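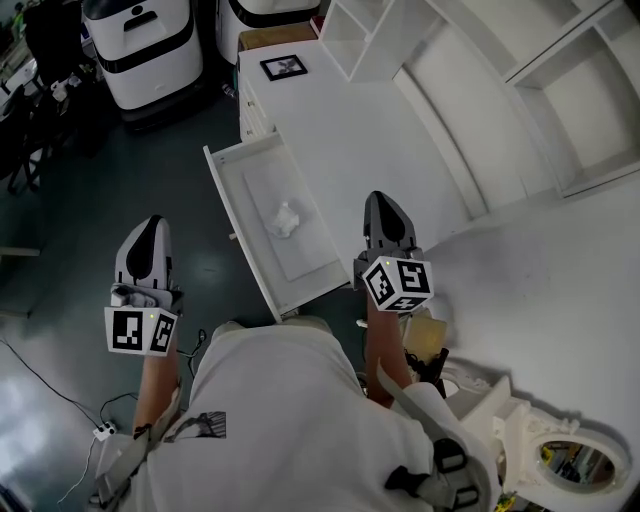
White cabinet with the drawer open.

About Cidden

Cidden cleans offices, clinics and shared buildings in Drukelby and Skurier. We started with 2 evening crews and one van. Today we look after 18 sites, most of them on yearly contracts.

Each site has a written task list, agreed with the client and kept in the supply closet. Restrooms and break rooms are done every visit. Floors are machine scrubbed once a month.

We bought the Valtonen window cleaning business in August 2026 and kept its phone line. New contracts start in September.

Office: Suite 605, open weekdays. Quotes are free.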